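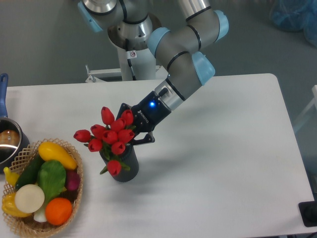

Members of the equipment evaluation group visited the Brutgate laboratory in June to compare grippers under consideration for the shared teaching cell. The group was received by Glykeria Tsakiris, laboratory manager, and Isamu Onishi, who is responsible for the manipulation benches.

The morning was given over to the two-finger Robotiq gripper, which the laboratory keeps on its pedestal-mounted arm. Household items are used for most of the work at this bench: produce in a wicker basket, a saucepan with a long handle, and a vase of artificial tulips. Mr. Onishi explained that the vase is the item visitors ask about most. The fingers must close near the rim, among the stems, and the approach angle matters a good deal more than the closing force. Members were invited to set their own approach from the pendant, and several did so.

After lunch the group moved to the second bench to see the Grikari suction tool and a three-finger hand from Liapis. The laboratory's log for the two-finger unit lists 864 grasps, of which 139 were made on the vase. The suction tool has 169 entries, nearly all of them on boxed goods. Ms. Tsakiris cautioned against setting these figures side by side, as the object lists differ.

Lambros Dimitriou asked about tool changes. A change currently takes one person and a hex key, and the wrist camera must be recalibrated afterwards — a step the group had not allowed for in its draft schedule.

Chepkoech Nyamweya will request the calibration procedure and the spare finger prices. The group also agreed to ask for a run of 100 grasps per tool on a common object list before its recommendation is written. A return visit has been offered, starting at 9:30 a.m., with the Liapis hand mounted on the first arm.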